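Zindik Counter Set: Carry Basket + Paper Bags

Home > Kitchen & Pantry > Baskets & Bags > Zindik Counter Set

Item no. 686
In stock at Steltstead. Ships in 4 working days.

One gray plastic basket with a swing handle, one pack of tan paper bags. Sold together, also sold apart (see bottom of page). For snacks, fruit, bread rolls, mail, whatever ends up on the table and needs to go somewhere else.

We get asked for this pairing a lot, mostly by people stocking a break room or a small rental kitchen. Basket goes out on the table, bags go next to it. People pack what they want and take it with them. Then the basket goes back on the shelf.

THE BAGS

Plain tan paper. No print, no window, no handles. Open top, fold it over yourself. Soft enough to roll the top down into a cuff so it stays open while you load it, stiff enough to stand up once there is something in the bottom.

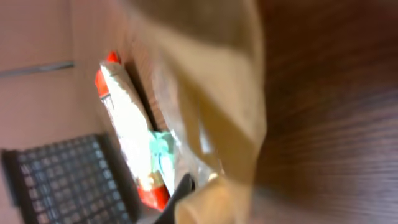 Creases are normal and they show. If you need a crisp flat bag for a shop counter get the Covelen gift bags instead, heavier paper, cost more. These are for packing up candy bars and sandwiches and handing them over.

Not for anything wet. Not for soup tubs, not for ice. A cold can straight from the fridge will soften the bottom if you leave it in there, so let it dry off first or put a napkin under. Grease will come through. Butter croissants, one hour maybe.

Bags come in packs of 200, flat, banded. Store them dry. We had a batch returned in December that had been kept under a sink, they were all wavy, can't do anything about that sorry.

THE BASKET

Gray, matte, one color only. Slotted sides so you can see what's in there and crumbs dont collect along the walls. The floor is solid and smooth with rounded corners, wipes out in one go. Small items stay put and won't drop through, which was the complaint with the old wire one.

Handle swings on a round hinge and folds down along the rim. Fold it down when loading, up when carrying. It does not lock upright. If you want a locking handle look at the Kurek tote, different shape, a bit deeper, does not nest.

Baskets nest in each other with handles down. Handles up they will not nest, please stop forcing them, the hinge is what goes first. 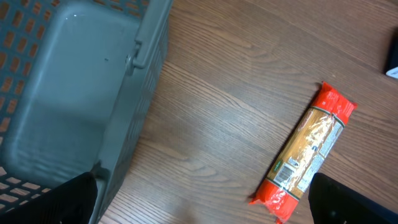 Cleaning: warm water and dish soap, soft cloth. Rinse through the slots from the outside. Top rack of the dishwasher is OK on a cool cycle, bottom rack no. The matte finish picks up dust and fine scratches over time, doesn't affect anything. Don't use the scrubby side of the sponge on it or you'll get shiny patches.

Safe on wood tables. No feet underneath, so lift it, don't drag it, especially with grit on the table. A placemat helps.

WHAT PEOPLE USE IT FOR

Snack station, office or classroom
Packing lunches the night before
Welcome basket for guests, bags folded inside
Bake sale table
Sorting the pantry, one basket per shelf
Carrying in from the car (light stuff only, see below)

WHAT IT IS NOT FOR

Laundry. Too small.
Firewood. We've had the photos.
Outdoors all year. Plastic goes brittle in hard frost and the gray fades in full sun.
Full bottles. Handle is rated for dry goods, not a case of water.

IN THE BOX

1 basket, gray, handle attached
1 pack paper bags, tan
Care card (same text as above, shorter)

No snacks included. Somebody asks every time.

BUYING SEPERATELY

Basket only: item 596. Bags only: ask at the counter or add a note to your order, they don't have there own page yet. Mixed orders go out in one carton if they fit. If they don't fit, two cartons, one shipping charge.

RETURNS

Baskets: send back unused, in the carton, with the slip. Cracked on arrival, keep the carton and email us a photo before you do anything else, we'll send another. Bags: unopened packs only. Once the band is off they're yours.

QUESTIONS WE GET

Does the basket come in white? No. Was planned, got dropped.

Can I get a lid? No lid for this one. The Kurek lid does not fit, it's wider.

Can I write on the bags? Yes, marker or pencil both fine. Ballpoint tears the paper if you press. Labels stick OK if the bag is flat when you put them on.

Are the bags OK in the microwave? No.

Can I swap the handle? Not sold as a part. If a hinge fails in normal use write to the Steltstead desk with your order number.

Page updated 26 October 2022. Prices at checkout, they change faster than this page does.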